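Minutes – Camera and Controller Comparison, Mobile Platform
Date: 2 Apr 2025
Chair: Jericho Tiongson
Represented: Mirnisura (platform and integration), Futberg (camera units), Ekis (controller), Buenaventura (test site)

1. Previous minutes

Accepted with one correction. Under item 4 the supply voltage for the second camera should be given as measured at the connector, before the filter board. Mirnisura to reissue.

2. State of the platform

The platform is running the same mechanical build as at the last meeting. Both candidate cameras fit the existing mount without shims. The wide unit sits deeper in the housing than the narrow unit, and the inner rim of the shell shows on both sides of its picture. Futberg asked whether the mount could be moved forward. Mirnisura replied that this would put the lens past the bumper line and was not acceptable for outdoor runs. The masking will be handled in software for now.

The left wheel encoder was replaced before the last set of runs. Odometry from earlier sets should not be compared with the current set.

3. Camera comparison, daylight

Short item. Both units passed on the straight path and on the loop past the loading area. The narrow unit gave a cleaner path edge at distance. The wide unit held the edge better in turns. Neither result was disputed. The daylight tables are closed and will go into the June report as they stand.

4. Camera comparison, night

Most of the meeting was spent on this item. The night set consists of 373 frames from each camera, selected at fixed spacing along the route. Exposure was left on automatic for the first pass and locked for the second.

Futberg presented the automatic pass from the wide unit. The concern is the behavior near a lamp post, where the source is inside the field of view and the controller has to find the path edge from the lower half of the picture only. 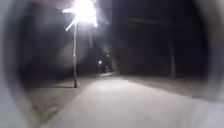
Figure 1. Wide unit, night set. Lamp flare at top center; inner rim of housing at left and right.

Points raised in discussion:

The paving itself is bright enough to segment. The boundary with the darker ground on the left is faint but present. On the right the structure set back from the path is close to black, and the strip of ground in front of it is only slightly darker than the paving. Ekis considers the right edge unusable for steering in frames of this type and proposes following the left edge alone when the confidence on the right drops.

The long ray running down and to the left across the sky was discussed at some length. Futberg attributes it to the cover glass. Mirnisura suspects the aperture blades and noted that no test so far separates the two. A run with the cover removed was agreed, indoors first.

The small lights near the far end of the path were picked up by the tracker as one target on some frames and two on others. Ekis will raise the minimum size. Buenaventura asked that the threshold be written into the site file and kept out of the firmware. Agreed.

General softness in the wide unit at night was noted. It is not yet known whether this is focus or motion. The narrow unit will be rerun at the same speed before any ranking is made.

5. Controller

Ekis reported on the two control boards. Board A closes the steering loop every 20 ms, board B every 25 ms. With the daylight input there was no measurable difference in lateral error. With the night input, board A followed false edges more readily, which Ekis puts down to the filter settings – these were carried over from an older platform and have not been tuned. The comparison is to be repeated with identical filters on both boards.

Mirnisura asked for the raw logs as well as the plots. Ekis will supply them in the common format.

The emergency stop path was checked on both boards and behaves the same. No further action.

6. Site

Buenaventura confirmed that the 700 m route remains available through June. The lamps are on a timer and cannot be switched individually. The chair asked for the lamp positions to be surveyed so that frames can be sorted by distance to the nearest source. Buenaventura has an old drawing and will check it against the ground.

7. Actions

Futberg – indoor flare test on the wide unit, cover on and cover off, same exposure.
Futberg – focus check on the wide unit with the night target.
Ekis – rerun boards A and B with matched filters; release raw logs.
Ekis – single-edge fallback, first version for bench test.
Mirnisura – software mask for the housing rim; reissue previous minutes.
Mirnisura – rerun of the narrow unit, night, locked exposure.
Buenaventura – lamp positions and updated site file.

8. Other business

The gripper trial was not discussed. It stays on the list for the next meeting, subject to the arm controller being back from repair.

Minutes taken by Mirnisura. Corrections to Jericho Tiongson before the next meeting.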